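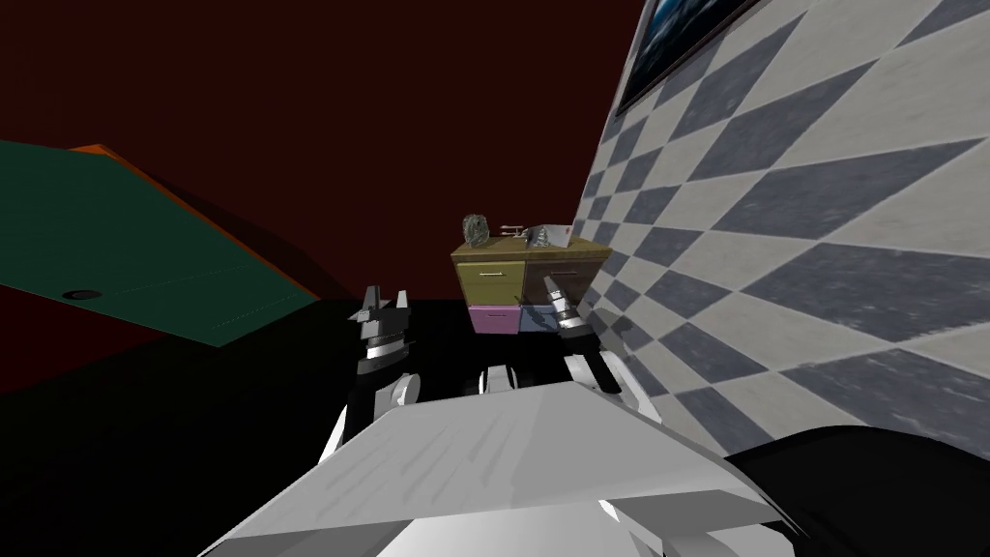 *Two robot arms and a cabinet. Computer render.*

# How to take over a brand licence from another company

Written for small firms that make or sell goods under someone else's brand name and are picking up the licence part-way through its term. Our own case was Jeline, a line of hand creams and soaps that Brinduvora took on from Lazăr. We sell from Zandcombe to independent chemists and gift shops. Your contract will differ from ours, so have a solicitor read it before you sign anything.

## 1. Read the old licence first

Ask the outgoing licensee for the full agreement with every amendment. A summary won't do. Look for:

- the assignment clause, which says whether the licence can be passed on and who has to agree
- the territory
- the product categories, listed one by one
- the royalty rate and any minimum payment
- the end date and the terms for renewal
- the sell-off period for old stock

Our copy of the Jeline agreement ran to 38 pages and had two side letters that nobody had attached. One of them took bath oils out of the licence altogether. Iulian Toma found it while checking the royalty statements against the product list.

## 2. Get the brand owner's consent in writing

Most licences need the owner's consent before they can be transferred. Send a formal request with your last set of accounts and a short plan for the brand. Allow at least 30 days for a reply.

A friendly phone call is not consent. Neither is an email saying the owner is "happy in principle". You want a signed letter naming both companies and giving the date the transfer takes effect.

## 3. Agree what happens to the stock

Count the finished goods, the part-finished goods and the packaging separately. Decide a price for each. Packaging with the old licensee's name and address on the back label is usually worth very little to you, unless the owner and the rules for your product allow a sticker over it.

Put the following in the stock schedule:

1. Product name and code
2. Batch number
3. Quantity on the day of the count
4. Use-by or period-after-opening details
5. Agreed unit price

Both sides sign the schedule on the same day. Ruxandra Mihăilă did our count with a clerk from Lazăr, and they initialled each sheet as they went.

For cosmetics, also ask for the product information files and safety reports. Find out who will be the responsible person for each product after the transfer, and get that settled before any new labels are printed. 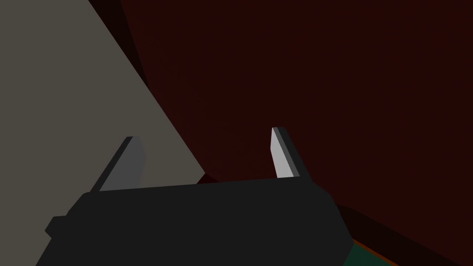 *Black gripper with its two fingers upright. Computer render.*

## 4. Fix the cut-off for money

Choose one date and use it for everything: sales, returns, royalties, open purchase orders. Ours was 23 March 2023. Sales invoiced before then belonged to Lazăr, along with the royalty due on them.

Returns are harder. A shop may send back goods it bought from the old licensee months earlier. We agreed that Lazăr would cover returns for 37 days after the cut-off and that we would cover them from then on. If I were doing it again I would ask for longer – gift shops tend to clear their shelves late.

## 5. Tell people in the right order

Staff first, then suppliers, then stockists, then anyone else. Keep the public notice short. It needs:

- who has taken over the licence, and from whom
- which products and countries it covers
- the date it takes effect
- where to send orders and queries

Be careful with statements about the future. "We plan to add new scents in September" is fine if you do plan to. "Sales will double" is a promise you may be asked about later. Send the draft to the brand owner, as many licences give them approval over any use of the name. Yu-na Cha wrote ours and it came back with three changes, all to do with how the brand name was set out.

## 6. Keep a handover file

Store the signed consent, the assignment, the stock schedule and the final notice together. Add a contact sheet for the outgoing firm, with a named person for royalties and one for returns. Ask for the first royalty statement template early, and fill it in with dummy figures before the real one is due.

Questions about this page go to Lăcrămioara Hodoroagă at the Zandcombe office.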